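To: skerkberg-robotics-club list
Subject: Re: [sim-team] ball task, where are we

Quick one before lab closes, sorry for the typing. Got the wrist camera going in the sim around 4. Pulled these out of the rollouts, all gripper open, nothing grabbed: 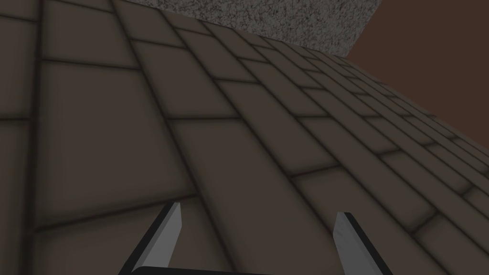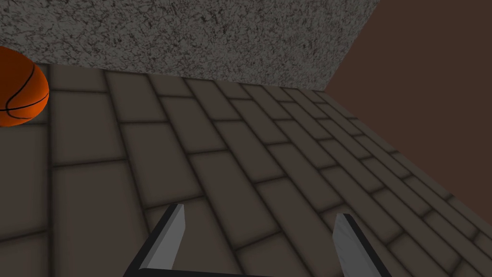
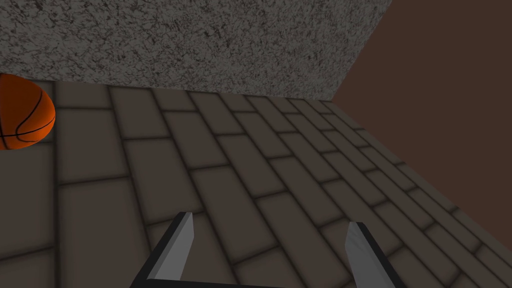
So rendering is fine, finally. No more black output on the lab machines. If you still get black, pull again and delete the old cache folder, it does NOT clear itself.

Now the earlier mail, answers inline.

> Can someone say plainly what state the ball task is in? The Murnia
> entry form wants a task description and I don't want to write
> something we can't do.

State is: scene loads, arm moves, gripper opens and closes on command, camera saves. Policy is not good. Write "locate and approach a ball in simulation" and leave picking it up out of the form. We can add it later, I checked, the form stays open for edits until end of February.

> Also what resolution are we saving at? Two people told me two
> different things.

384 by 384 on disk. The training script crops to 300. Both people were right I guess. Please don't change the one on disk, the loader has it hard coded in two places and I only know where one of them is.

> How many demos do we have and are they all usable?

296 usable. There were more but the early ones had the joint angles logged in degrees and the rest are radians, and whoever converted them converted some of them twice. I threw out anything I wasnt sure of. If you recorded demos before winter break, they are probably gone, sorry. The raw logs are still on the Seok drive if you want to try and rescue yours.

> Is the basketball too big for the gripper? It looked huge to me.

Haven't measured. Size is one line in the scene file, "ball_radius". Somebody open it and compare with the max opening in the gripper spec and write back to the list. Good job for one of the new people, ten minutes tops. Do that before anyone records another demo please.

> Can we change the floor? The bricks look weird.

We can, I would rather not this month. Every demo has that floor. If we swap it now the network sees something it never trained on and we lose a week working out which thing broke. After Murnia, do whatever you like, marble, grass, go nuts.

Other stuff:

- Start position. The ball gets placed at random, and some starts put it out of the wrist camera's view altogether. The policy does nothing sensible then, it just drifts. Two ways to go: limit the random range, or add a slow sweep at the start till the ball shows up. I vote sweep. More work but the judges will pick their own start positions. Need somebody to write it, the arm part is easy, the "have I seen it yet" part is less easy. Orange threshold is probably good enough for a first try.

- Rito (the training box) is booked tonight and tomorrow morning for the senior project people. Don't start jobs on it. Last time one of ours ran over and we got an email.

- Checkpoints: keep the last three, delete the rest. Disk was at 99 percent when I logged in today and my own save failed halfway thru. The biggest folder is called test_final_new. Whose is that??

- Poster. Still no one.

If you want to take the sweep or the radius thing just reply to all so we don't get two of each. I'm in the lab till 7, after that on chat.

Gotta run, they're turning the lights off on this side of the hall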